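Breakfast first: my morning at the Zekitz open house

5 November 2020 – by Győző Kozma
1 min read

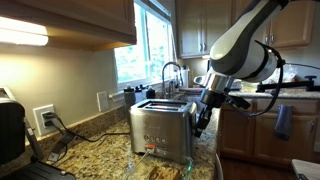 Toaster on the granite, bread in its glass dish.

I went to Zekitz for the kitchens and, okay, for the free breakfast! There were 17 of us on the tour and I lagged behind the whole way, mostly because I wanted that speckled granite (mine at home is plain gray and shows every crumb). Good light under the cabinets, too – I'm stealing that idea. The coffee was weak, but I'd go again in August.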